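Bench notebook, July, 7:40 a.m.
Crack filler trial, Skarnora vs. our usual

Duarte Neves left a tub of Skarnora on my bench with the flyer folded under it. The flyer says "moves with the wood." I have heard that about every filler I ever scraped back out of a tabletop. Glória Azevedo likes it, but she used it on a picture frame, and a picture frame hardly moves at all.

Test pieces are 3 oak boards from the same plank, one saw kerf down the middle of each. Board A gets Skarnora, B gets our usual epoxy with sanding dust, C gets hide glue and a sliver of oak. All three live on the shelf over the radiator pipe, then go to the damp cupboard, then back.

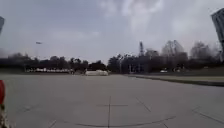

Readings

Width across the grain at the start was 214 mm on all three, as near as my calipers will tell me. After the damp cupboard they were all wider. Back on the shelf they all shrank. Fine, that is oak. What I want to know is where the gap shows up, in the filler or next to it.

B let go along one side, a hairline you can catch with a fingernail. A has not let go, but the filler has sunk below the surface, and the flyer doesn't mention sinking. C looks the same as it did on the first morning. I don't trust that either, one board is one board. 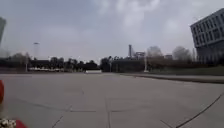
I still think the filler is the wrong place to spend money on the long table for the Cleleto job. Width is the trouble, and no goo in a tub will fix width. The top was drawn as one solid piece screwed down tight, and I said so when the drawing came in. The plaza has dark expansion joints splitting the concrete into big rectangular slabs, and the table could be handled the same way: three panels, a gap between each, slotted holes underneath. Glória says the customer won't want lines in the top. The customer won't want a split in it either.

Cost: the quote for the Skarnora is 1,072 for the trade pack. Duarte says that works out cheap per table. Per which table? We have two on the books.
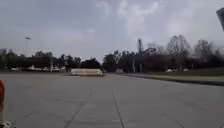 He also says the people at Myung have switched over completely. I'd like to see one of their tops after a winter with the heating on before that counts for anything.

To do:
Cut two more boards for each filler, different plank.
Run the damp cupboard longer this time, and write down the start time (I forgot).
Top up the sunk spot on A and see if the second coat sinks too.
Ask Glória for the drawing back. No order for the trade pack until the second set has been through the cupboard.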